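9 Nov 2021

Back from the open day at Punden, feet sore, a tote bag I didn't want and a pen that already skips. Writing this before I talk myself into being kinder about it.

The flyer said "robots that learn by watching." What I got for the first half hour was slides. Juhl had a slot, Lustora had a slot, and both used the same picture of a brain made of dots. The man from Lustora said 300 tasks and then 200 tasks two slides later, and when I asked which it was he said it depended how you define a task. I wrote that down and underlined it.

Then we went through to see the real work, and the real work is a person in a pale sweater moving food containers around. One gripper in each hand, black plastic, squeeze the handle and the fingers close. The idea is that you do the chore yourself with these things, the cameras on them record it, and later a robot is supposed to pick up the knack.

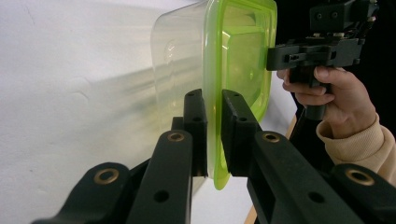

I asked Nanna Kvaran, who was leading our group, how many times somebody has to do this before the machine can manage it alone. She said 228 for the container job so far. I asked if the machine can manage it alone now. She said they were "seeing encouraging behavior." I've sat through enough sales meetings to know what that means. To be fair to her, she didn't dodge when I asked whether we'd see a robot do it today. No, she said, not today. In July they had one running for visitors and it was a long afternoon.

Oddur Hallgrímsson let me have a go with a spare pair. They're heavier than they look and my wrists complained right away. You also lose all feeling in your fingertips, so you're squinting at the thing you're holding like you're threading a needle. I dropped a lid on the carpet. He was nice about it.

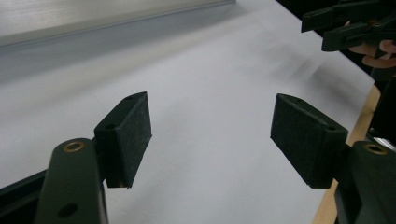
What bugs me is the word "learn." My nephew learned to load a dishwasher in one evening, badly, and he was seven. If it takes hundreds of goes to get a plastic box from one spot to another, and the box is always the same box on the same table, I'd like to know what happens when someone buys a different box. Oddur said that's the right question – and then 2 people from Zolero wanted a photo with him, so I never heard the rest.

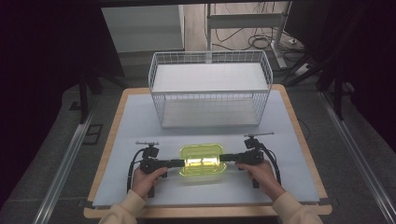
**Things to look up**

Whether Zolero is paying for any of this or only came for the sandwiches.

What Nanna meant by "in the wild." She said it four or five times and I nodded every time.

If the Lustora slides are online. I want to check that 300.

I'll give them this much, the people doing the handling were patient and careful, and I liked watching them more than I liked the slides. I just don't see a robot in my kitchen any time soon. Would I go again? Maybe, if they promise to switch one on. Bus home was late and I've still got the visitor sticker on my coat.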